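Open Day at Sindell, Upstairs and Down

The doors opened at 9 and the parking lot was full by the time I found it. Sindell has the two lower floors of the old Drurkance building, with workrooms on the second level that visitors don't normally get into.

We went up in groups of 20. Our guide was Parvaneh Zamani, who runs the workrooms and talked mostly about tables. They used to have long steel benches bolted to the floor. Last October those came out and separate wooden tops went in, pale ones, easy to wipe down and light enough for two people to shift. Each group marks out its own working area with black electrical tape and is supposed to keep everything inside the line.
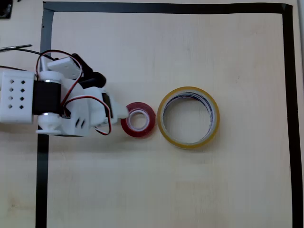

The tape gets replaced when the corners start to lift. Thabiso Nkuna asked why they didn't just paint the lines, and Zamani said the layout changes too often. A small red roll of tape was out on one of the tables.

Downstairs was the store, 60 drawers with handwritten labels, and then coffee in the hallway. The tour takes a little under an hour. Wear flat shoes for the stairs, which are steep, and bring cash if you want lunch. The sandwiches were $6 and the card reader was down.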